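What I Took Home From the Prarko Open Day

I went to the open day at Prarko on a Sunday in October, mostly because Liam Bickerstaff had a spare ticket and I had nothing else on. Prarko works on software for robot arms. There were 38 of us in a room with a coffee urn and two big screens, and for most of the afternoon what we watched was simulation. The arm on the screens lived in a made-up room, and so did everything it was supposed to learn to handle.

A few people grumbled about that. The man beside me said he had driven 128 miles to see a robot and had been shown a video game. I understand the complaint, but I think he was wrong, and I want to say why.

Vitalii Karpenko ran the first session. He put up the view from the wrist of the simulated arm and left it there while he talked. There was no music and no voiceover.
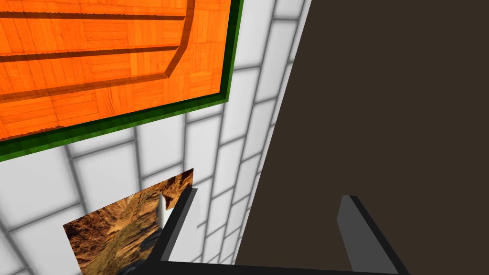
Karpenko's main point was that a machine has to fail a great many times before it is any use, and that failing in software costs a little electricity. Failing on a shop floor costs a gripper, or a cabinet door, or somebody's hand. I spent 14 years in a plant that made kitchen cabinets, and I have seen what happens when a new machine gets its practice on the customer's order. We lost a good part of one spring to it. If the vendor had been made to show us a week of dull rehearsal first, we would have asked better questions and bought something else.

So I am in favor of the dull rehearsal, and I am in favor of showing it to the public. Most demonstrations I have been to were the opposite. At the Grokley show two years ago the arm did one trick behind glass, eight times an hour, with the lights down. I learned nothing from it except that the glass was clean.

After the break, Ustyna Zhuravel took over the screens and talked about what the camera at the wrist gets to work with. It isn't much. At one point it was planks, a beam, a patch of shade and the two fingers standing open with nothing in them. The edges of the shadow came out like stair steps. She said her team could make it prettier and had decided to spend the computer time on running more attempts. I thought that was a fair trade and I was glad she said it out loud.

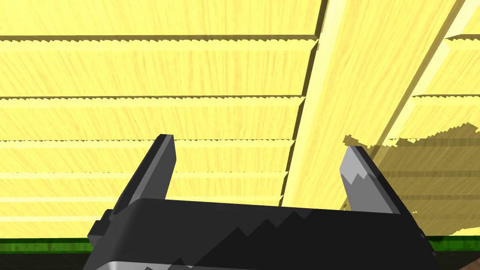
Should a company be showing unfinished work like this to people who might buy it?
I think it should, as long as it also says what hasn't been tried on a real machine. Zhuravel did say it. She had one slide on what they had tested only in simulation, and it was a long slide.

My own complaint is a different one. Crescencio Barrios, who used to run maintenance on my old line, asked how many of the simulated tasks had been carried over to a physical arm. The answer he got was about the roadmap. He asked again and was told that somebody would send him an email. That is a number they must have. If it is small, they should say it is small. The people in that room would have taken it fine, and the ones who have put in machines before would have trusted them more.

I would also have liked longer stretches without talk. The views from the wrist were on screen all afternoon, but Karpenko and Zhuravel both tended to explain over them, and I kept missing what one or the other was saying because I was trying to look.
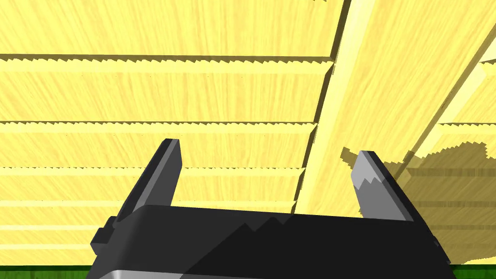 Simulated wrist view at the Prarko open day, with the gripper open in front of the yellow planks.

Bickerstaff liked it less than I did. He says a simulation can be set up to flatter whoever made it, and he is right. A real arm behind glass can be too, and there you don't even get to ask about the settings.

Barrios was still waiting on his email when I wrote this. I plan to go back in the spring if they run it again, and I'll ask his question myself.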